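Skulel Community Help > Coursework > Production logs

Portal says my log is over the word limit, but I don't believe its count
Posted 2022-11-23 by halfdrawn_fox

I'm in the animation course at Mikbridge and we hand in our production log through Skulel. The limit is 400 words per entry. My latest entry shows as 843, with a red bar over it. I pasted the same text into my own word processor and got something well under the limit.

The help page says the counter "reads your entry the way your marker will." I doubt that very much.
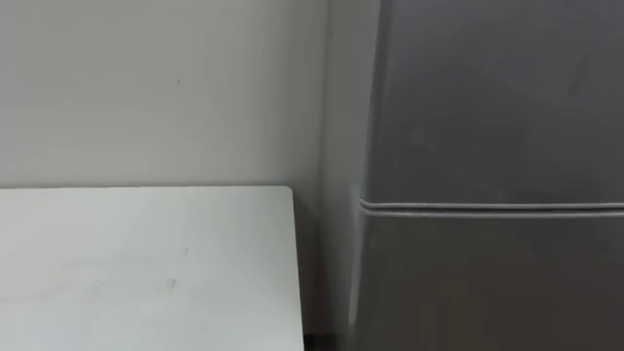

Wall and white tabletop.

I've tried saving as a draft and reopening it. Same number. The entry has two storyboard tables in it and some notes on timing. Do I cut a perfectly good entry to please a red bar, or ignore it and risk a penalty?

paperflip
Had this in September. Just ignore it, the bar is only a warning and mine went through fine. Never lost marks that I know of.

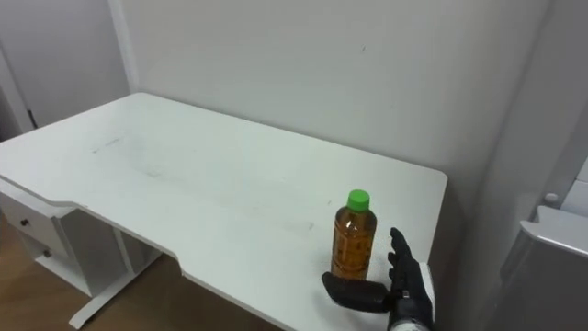 Also try a different browser, that fixed something else for me.

onion_skin_layer
I wouldn't take "mine went through fine" as proof of much. Whether an over-length entry gets marked down depends on the course, and the portal letting you press Submit tells you nothing about that.

My guess is your tables. The counter seems to read the hidden text in table cells as well as what you typed. If you started from the Kárason storyboard template, every blank cell comes with gray prompt text ("describe camera move here" and so on), and it stays in there even when it doesn't show. Two tables of that adds up fast.

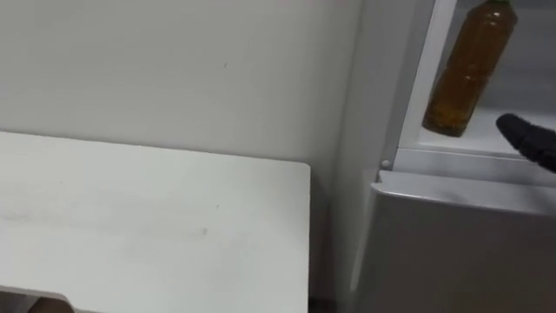
The wall and tabletop, with the refrigerator to the right.

To check, copy the entry into a new draft and delete both tables. If the number drops to something sane, there's your answer. Then put the boards back as a PDF attachment. Attachments aren't counted, or weren't when I tested it.

People will tell you to install the Lulmont add-on, which claims to clean up pasted text. I tried it and it took my line breaks out and left the prompts in – not much of a cleaner. 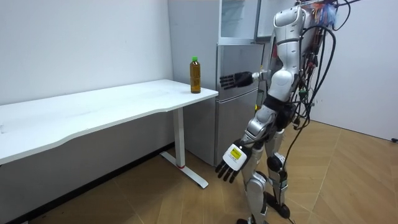 Before you submit, take a screenshot of both counts and send them to whoever runs your module. Ask in writing which number they go by. Mine said the body text only, but I wouldn't assume yours will say the same.

halfdrawn_fox
Deleted the tables and the red bar went away. Still not convinced about "the way your marker will." I've emailed to ask.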